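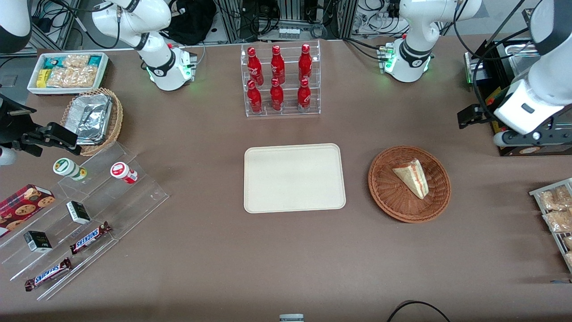

Table set for service, with two-tier bottle rack, trays, baskets and stepped stand.

Section 4: Setting Up the Snack Table

Rastura Countertop Service Set, Drerkell hospitality line
Guide 3798, revised 6/4/22

This section covers the clear display pieces, the flat trays and the woven baskets. Unpacking and the parts list are in Section 2. Washing is in Section 6. If you bought the Ovov bottle rack separately, steps 7 through 12 still apply, but check the part number on the bag of feet. Racks shipped before May used a shorter foot and sit slightly lower at the back.

Allow 18 minutes for a first setup with one person. After that it goes faster.

Before you start

Choose a table with a flat, hard top. A tablecloth is not recommended under the clear pieces. The feet do not grip fabric, and a loaded rack can creep when someone pulls a bottle from it.

Wipe the table and let it dry. Peel the protective film from both sides of every clear panel. The film is hard to see once the stand is standing up, so run a fingernail along each edge. If film is left on, the panel will look cloudy and the corners will lift over time.

Wash your hands or put on clean cotton gloves. Fingerprints show on the acrylic more than on anything else in the set.

CAUTION: Do not use window cleaner, alcohol wipes or any product with ammonia on the acrylic. These cause fine cracks that cannot be polished out. Use the cleaner in the box (item 882) or a drop of dish soap in warm water.

4.1 Placing the stepped stand

1. Carry the stand by its two side panels. Do not lift it by a shelf.

2. Set it down toward one side of the table, with the lowest step facing the guests.

3. Turn the stand at an angle to the table edge. This lets people see the upper steps from the middle of the table as well as from the side. The exact angle does not matter. Leave enough room behind the stand to get a hand in for refilling.

4. Press lightly on each step in turn. If the stand rocks, slide one of the thin pads under the short corner. Two pads may be stacked. Do not stack three.

5. Load the top step first and work down. Candy bars go lengthwise along the step, wrapper seam down. Small boxes can stand upright or lie flat, depending on how deep the step is.

Note: Bars that are wider than the step will slide forward when the one beside them is taken. Move them to a tray.

Note: Keep the same item on neighboring steps where you can. Guests tend to put things back on the wrong step, and it is easier to straighten up when two steps match.
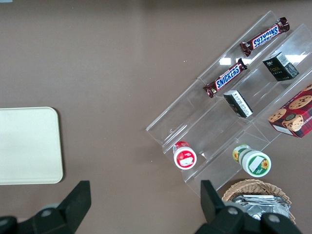
4.2 Setting up the bottle rack

6. Clear a space at the back of the table, in the center. Bottles are the heaviest thing in the set and should not be near a table end, especially on a folding table.

7. Fit the four feet to the rack. Push each one until it clicks.

8. Stand the rack on the table with the lower tier toward the front.

9. Fill the upper tier first. Place the middle bottle, then one on each side of it.

10. Fill the lower tier the same way. Line up each front bottle with the one behind it.

11. Turn all the labels to face front.

12. Check that no bottle leans against the front lip. A leaning bottle usually means that one foot has not clicked in.

The rack takes straight or lightly curved plastic bottles. It does not take glass bottles, cans or cartons. For cans, use the Msimang low tray, part 3109, which has a higher rim than the trays in this set.

CAUTION: Wipe chilled bottles before they go on the rack. Water collects in the channel of the lower tier and runs out onto the table.

CAUTION: Never move the rack with bottles in it, even a short distance. Take them out, move the rack, and load it again.

4.3 Trays

13. Put one tray to the side of the bottle rack for small bags and packets. Crackers and other bagged snacks can be packed fairly close together, with the tops of the bags up. If the bags stand above the rim by more than half their height, split them between two trays.

14. Put one tray in the center of the table, in front of the rack. Leave this one empty at first. It is the landing space for whatever a guest picks out before carrying it away, and it keeps people from setting things down on the steps of the stand.

15. Any tray left over can go near the front edge. Keep it a hand's width back so that sleeves and bags do not catch on it.

The trays have rounded corners and a low rim. They are not heat-safe. Do not put a pan or a hot foil container straight onto a tray. Let the container cool until you can hold it comfortably with a bare hand.

White and beige trays are the same part in two colors. Replacement trays are sent in whichever color is in stock unless you ask for one when ordering.

4.4 Baskets

Use the baskets for wrapped food only. The weave cannot be sanitized like the trays, and crumbs that get into the bottom are slow to remove.

16. Shake out each basket over a sink or trash can and check the rim for loose ends. Trim these with small scissors, close to the weave. Do not pull them.

17. Use the oval basket for foil containers. Stack them with the largest at the bottom and the lids flat. If a lid has been dented so that the next container tips, put that one on top.

18. Use the round basket for wrapped sandwiches. Set it beside the center tray, where it can be reached from the front without leaning over anything else.

19. Lay each sandwich on its flat side, with the cut edge showing so guests can see the filling.

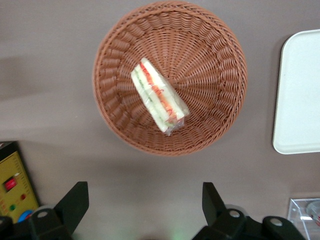
Sandwiches cut in triangles fit best with the narrow end toward the rim. A full basket looks better, but do not stack them more than two deep, or the bread at the bottom gets pressed into the weave. Put out a few at a time and keep the rest in the refrigerator.

Check the wrap before each one goes out. It should be closed at both ends, with no food touching the basket. Rewrap anything that has come open. If the twist of film at the end is long, tuck it under the sandwich.

The round basket has no liner in this set. A paper napkin can be used, folded once, but it tends to slide up the side when a sandwich is taken out. A round of parchment cut slightly smaller than the base stays down better.

CAUTION: Sandwiches with meat, egg, cheese or sliced vegetables should not be left out for longer than two hours. In a warm room, make it one hour. Write the time on a piece of tape and stick it to the underside of the center tray.

4.5 Final check

20. Stand where the guests will stand. Everything on the stepped stand should be visible without bending.

21. Reach for one item from each piece. If your arm has to cross the bottle rack to get to a basket, move the basket.

22. Look for glare on the clear pieces. Under ceiling lights, the steps can reflect enough to hide the printing on a wrapper. Turning the stand a little is usually enough. If it is not, swap the shiny wrappers to a lower step.

23. Wipe any fingerprints from the front edges with the dry cloth.

4.6 Refilling during service

Refill from behind or from the side. Bring the older stock forward and put the new stock at the back, except on the stepped stand, where each step is only one item deep. On the stand, just fill the gaps.

Do not refill a tier of the bottle rack while someone is taking from the other one. The rack is steady under an even load, but it can shift if it is pushed and pulled at the same time.

If an item falls behind the stepped stand, leave it until the table is quiet. To get it out, unload the top step, then tip the stand forward gently with one hand on each side panel.

For taking the set down and packing the clear pieces in their sleeves, go to Section 5.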